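Afia Agyeman has run the village shop at Stetberg for longer than she cares to work out, and she put the kettle on before I had my coat off. We had agreed on half an hour. I left well after dark, with a bag of ginger biscuits I hadn't asked for.

"My aunt had it first," she told me, "and she kept the accounts in a school exercise book, which I've still got somewhere." 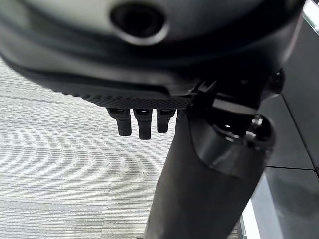
Learning the trade

Her first September behind the till was a hard one. She ordered 34 cases of tinned pears — she had meant three or four — and the whole village was eating them until spring.

"People were so kind. They'd come in for a stamp and go out with pears!"

Snacks and sweets have always done well, she says, and she'll happily talk for an hour about what goes on which shelf.
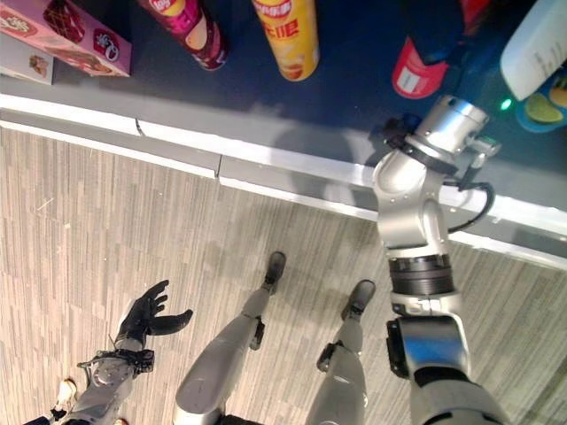 She learned most of it from Janka Kadlec, who drove the Jarton delivery van in those days and had opinions on everything from tea to bootlaces. "Janka would say, put the thing they came for at the back. I never did. I'd feel mean, making Mrs Varma walk all that way with her hip."

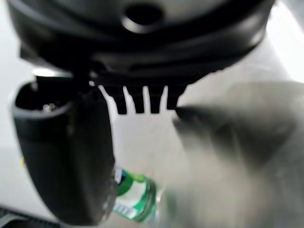

Stetberg Local History Group

I asked about the winter the road was shut. Afia remembers it fondly, which surprised me a little. Chaiwat Sitthichai brought bread across the fields on a sledge, and she wrote down what everybody owed and was paid back to the penny.

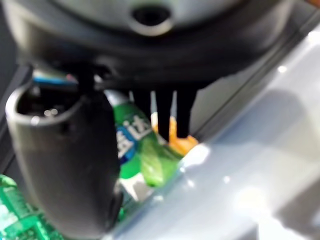
Handing over

She would like her niece Thenmozhi Bhat to take the shop on, though she is careful not to push. "She's got her own ideas. She wants a coffee machine. Well, I said, so long as you keep the stamps."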